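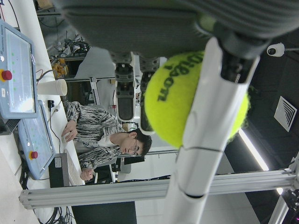 My sister thinks I should have quit the Serkness courts years ago and joined the indoor club in Londberg like everybody else. She told me so again on the phone Sunday, and then asked what I pay now. I told her 11 dollars a month. She said that explained it.

I still like the outdoor courts. There are 3 of them behind the Bellamy Road fire station, and the one nearest the fence has a dip at the baseline that holds water for a day after it rains. If you play there enough you learn to hit around it. The other two were resurfaced last spring and play a lot faster than they used to.

Wed 17 April

First real week of the season. The nets went up Monday. I played two sets after work and lost both, 6-3 and 6-2. My serve was bad all winter and it's still bad. I toss the ball too far behind my head and then have to lean back to reach it. I know this and do it anyway.

I went back to my old racket. The one I bought in the fall was lighter, and everyone at the shop in Lusley said it would be easier on my elbow. It wasn't. I got a sore wrist on top of the sore elbow, so it's in the closet and I'll probably sell it. New strings on the old one, a little looser than before. I can't tell much difference yet.

The practice wall is open again too. For people who play alone, I think it's the best thing in the park. I try to do 300 hits before I go home, backhand only. It takes less time than you'd expect if you stand close. The paint line for the net has worn off in the middle, so I aim at the crack instead.

A few things for anyone coming over from Londberg:

- The lights go off at 9, and there's no warning.
- Sign-up is still the clipboard on the gate. Bring your own pen.
- The water fountain isn't on yet.
- Park on the Bellamy Road side. The lot by the ball field floods.

The doubles ladder starts at the end of the month. I haven't signed up because my partner from last year moved to Lusley and doesn't want to make the drive on weeknights. If you need a second and don't mind a weak serve, leave a comment. I can play any evening except Thursday, and most Saturday mornings before ten.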